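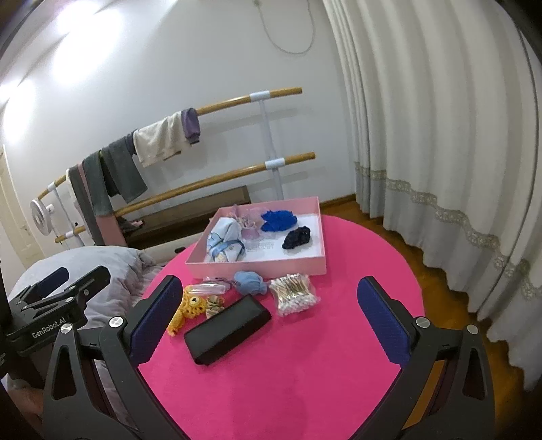 Does it matter whether the indigo vat is cold when the cloth goes in? It matters less than I used to think, as long as the vat is properly reduced, but a cold one needs more dips and a lot more patience.

Notebook, dye room, February, started just after 2 in the afternoon

Right, picking up where I left off with the Drosdale vat. I'd let it sit overnight with the lid on and a blanket round it, and when I lifted the lid the surface had a decent coppery skin and a bit of bloom in the middle. Underneath it was yellowy green, a touch murky. I gave it one slow stir round the edge and left it alone for half an hour (I made tea, I did not poke it, I am very proud of myself).

Cotton first. I'd cut the old sheeting into strips and weighed the lot dry at 840 g, which is more than I meant to do in one go but I got carried away with the scissors. Scoured it with washing soda, rinsed until the water ran clear, then kept it wet in a bucket. The scour water came out the colour of weak beer, and this was sheeting I'd have sworn was clean! Please, anyone reading, scour your cloth even when it looks spotless. I skipped it at Mamholm in the autumn and got those horrible pale islands that no amount of redipping would cover.

Dips: 4 in total, five minutes under each time, then out to air on the rack until all the green had gone. First dip came up a thin sky blue and very patchy. Second evened it out. Third was the big jump, a proper working-jacket blue. Fourth hardly seemed to do anything while wet but I think it'll show once it's dried and been rinsed. I always misjudge this. Wet indigo looks two shades darker than it is and I fall for it every single time.

Strip notes, so I can match them later:
Strips with one notch: one dip.
Two notches: two dips, and so on.
No notch: the ones I dropped on the floor and lost track of. Treat as mystery blue.

Temperature. The vat was at 40 degrees when I started, and I didn't top up the heat between dips, so it was certainly cooler by the end. I forgot to take a reading after the last one, sorry. Next time I'll clip the thermometer to the rim so it's staring at me.

The linen was a different story. Same scour, same dips, and it took the colour much more slowly, with streaks along the fold lines. I suspect the folds more than the linen. I'd had it squashed in the bucket under the cotton and it never opened out properly. Going to redo a piece on its own with nothing else in the bucket before I blame the fibre.

Also tried the Després recipe for the fruit-sugar vat in a jam jar, just a small one on the windowsill. Very sulky. After two hours it was still blue all the way through with no sign of turning. I added another pinch of lime and stood it in a bowl of hot water, and by the time I was washing up there was a bit of green at the bottom. I'm calling that encouraging. It smells a lot nicer than the Drosdale one, which at this point smells like a pond that has opinions.

Rinsing: three changes of plain water, a splash of vinegar in the second, then a long soak. Still shedding blue in the third rinse, mostly from the three- and four-dip strips. I've left them soaking overnight. If they crock on a white hanky after that I'll wash them hot with the Staltico soap and try again.

Money bit, as I keep getting asked. The last indigo order was batch 1146 and we've used less than half the tub. No need to reorder yet. We do need lime, and more of the long gloves, the left one of mine has a pinhole and I have a very fetching blue thumb.

Things to do:
Feed the big vat and let it rest, nobody dips before lunch.
Redo linen, opened out flat.
Dry the strips away from the window and compare them in daylight.
Light test: half of each strip under card, half out in the sun, for as long as I can bear to leave it.
Find the lid for the jam jar.

Lid on, blanket back round the vat at twenty to six. Floor mopped, mostly.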